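Reading time: 9 min

3. Clearing Dry Litter from Round Tables

3.1 Scope of the task

The tasks reported in Section 2 dealt with wet residue, where the result depends mostly on the cloth and the amount of water it carries. Dry litter behaves differently. A ball of paper, a torn label or a heap of pencil shavings has to be moved across the surface and then lifted off it, and the cleaner needs two tools that work against each other. We restrict this section to the hand brush and dustpan used on tabletops, a combination that training manuals usually describe only for floors.

Our interest in tabletops came from the first round of site visits. In the reading rooms and shared craft rooms run by Fundumico, loose paper was the most common litter left on tables at closing, ahead of crumbs and eraser dust. Staff removed it by hand when there was little of it and with a brush when there was more. The brush was also preferred when paper was mixed with anything sharp, such as staples or blade tips. Edivaldo Brito, who coordinated the visits, kept a log of 932 clearing episodes, each covering one table from the first contact of a tool with the surface to the moment the dustpan was emptied. The episodes were coded by Simone Andrade and Birutė Venckus working separately, and disagreements were settled by a third reading.

3.2 Table shape

Most guidance on clearing a surface assumes a straight edge. On a rectangular table the worker can hold the pan below the rim, press its lip against the side of the table and sweep everything off into it. The edge does part of the work, and the lip makes contact along its full width.

A round table does not allow this. A straight lip placed against a curved rim touches it at one point, and the gap widens toward both corners of the pan. Light litter pushed over the rim falls through the gap on either side. In the log, spills to the floor were concentrated in episodes where the pan was held below the rim of a round table. The smaller the table, the tighter the curve and the larger the gap for a pan of given width.

The alternative is to lay the pan on the tabletop itself and sweep into it there. The lip is then in contact with a flat surface, and the shape of the rim no longer matters. The cost is that the litter must climb the lip. With a thin lip this is a small step and paper passes over it easily, although fine dust tends to collect in a line along the front. We refer to the two methods as rim clearing and surface clearing.

Figure 3 shows surface clearing on a round table with a wood-grain top, using a grey plastic pan and a matching type of brush with dark bristles. The litter is a crumpled piece of blue paper, in the pan, and a smaller scrap of orange paper, still on the table.
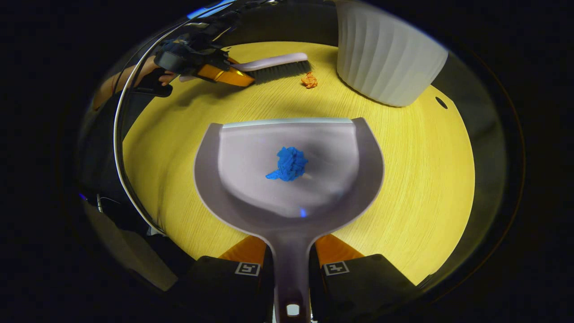
Surface clearing was chosen in nearly all episodes on round tables once staff had been shown both methods. Before instruction the choice was less consistent. Several workers began with rim clearing out of habit and changed over after the first spill.

3.3 Behavior of crumpled paper

Paper is an awkward kind of litter for a brush. A flat sheet lies close to the table and the bristles ride over it. A tight ball rolls ahead of the brush and may leave the pan again if the stroke is too fast. Loosely crumpled paper falls between these cases. It has folded points that catch in the bristles, and a flattened part, where there is one, acts as a brake when the ball comes to rest.

We used crumpled squares of colored craft paper as the standard item for the timed trials at Arruda, the smaller of the two test rooms. Colored paper is easier to code than white paper on a pale surface, and blue was adopted after a short comparison because it stood apart from the tabletop and from the pan. The squares were crumpled by hand, without a mold. A molded ball would have been more uniform, but it would also have rolled in a way that the paper in the reading rooms did not.

Two properties of the resting position were recorded at the end of each stroke: how far the paper lay from the lip, and whether it was to the left or right of the center line of the pan. Distance from the lip matters for the next step. Paper lying near the lip slides out when the pan is tilted forward even slightly during lifting. Paper lying well back, on the floor of the scoop, stays in place through a moderate tilt. The position in Figure 3, well back from the lip and slightly left of center, was coded as "seated."

Left and right turned out to matter less than we had expected. The sides of the pan curve outward and then inward again toward the handle, so that an item entering off center is guided back as it travels. Only items that stopped just inside a front corner were at risk, and those were coded separately as "corner rests."

3.4 Holding the two tools

The brush and the pan ask for different kinds of grip. The pan has to stay still and flat. Any twist of the handle raises one corner of the lip and opens a gap under it. The narrow handle of an ordinary household dustpan gives little resistance to twisting, and the load of the stroke arrives at the far end of the scoop, where it has the most leverage. Workers compensated by pressing down as well as holding, which keeps the lip flat but slows repositioning.

The brush has to move, and its angle has to change during the stroke. At the start the bristles should be nearly upright so that they reach behind the item. Toward the end the brush is tipped so that the bristles trail and the item is released into the pan. A brush held at the end of its handle covers more of the table but is harder to tip with precision. When it was held close to the bristle block the release was cleaner and the reach shorter. On the tables at Arruda the reach was never the limiting factor, and we advised the closer hold.

Thaís Magalhães proposed that the pan be placed first and the brush brought in second, in all cases. The reverse order was common before instruction -- workers gathered the litter into a heap with the brush, then reached for the pan -- and it has the advantage of making one heap out of several scattered items. Its disadvantage on a small round table is that the heap often ends up where the pan cannot be laid flat without overhanging the rim. With the pan placed first, the worker fixes the end point of every stroke in advance and can check that the whole scoop is supported.

3.5 Timed trials

The timed comparison used 20 participants, none of whom had taken part in the site visits. Each cleared a set of round tables by both methods, with the order of methods alternated between participants. An interval was allowed between tables for the pan to be emptied and the next item set out. The pans and brushes were supplied by Clalum from ordinary stock and were not modified.

After exclusion of trials in which the item was dropped before the first stroke, 116 trials remained for surface clearing. Of these, 68 ended with the item seated after one stroke. The remainder needed a second stroke or ended in a corner rest, and the corner rests were almost all corrected by a short push with the side of the brush. No item left the pan during lifting once it had been coded as seated.

Stroke speed was not controlled, and it is the main source of variation in these results. Participants who swept slowly tended to stop short, leaving the paper on or near the lip. Those who swept quickly drove it to the back of the scoop, where it sometimes rebounded. A middle speed developed with practice, usually within the first few tables. We did not attempt to teach it, and the verbal instruction was limited to the placement of the pan and the hold on the brush.

3.6 Limitations

The trials used one item at a time. Mixed litter, where a paper ball travels together with dust, was seen often during the visits and is not represented. In such cases the ball is taken up first and the dust needs further strokes with the pan drawn back a little each time, so that the line left by the lip is collected. We have timings for this sequence from the log only, and they are too uneven to report.

The tabletops were smooth. A faint printed grain does not affect the travel of paper, but a surface with real relief would hold fine particles and might lift the lip. Edileuza Conceição has begun a comparison on textured tops in the Nimuvent rooms, using the same coding scheme.

Bristle stiffness was also left out. The brushes all had dense tufts of one length. A softer brush may perform better on dust and worse on crumpled paper, whose weight is small but whose folds give it some hold on the table. Section 4 returns to this point in connection with crumbs, and the procedure for emptying the pan is given in Section 5.

Contact the authors | Copyright and reuse | Back to top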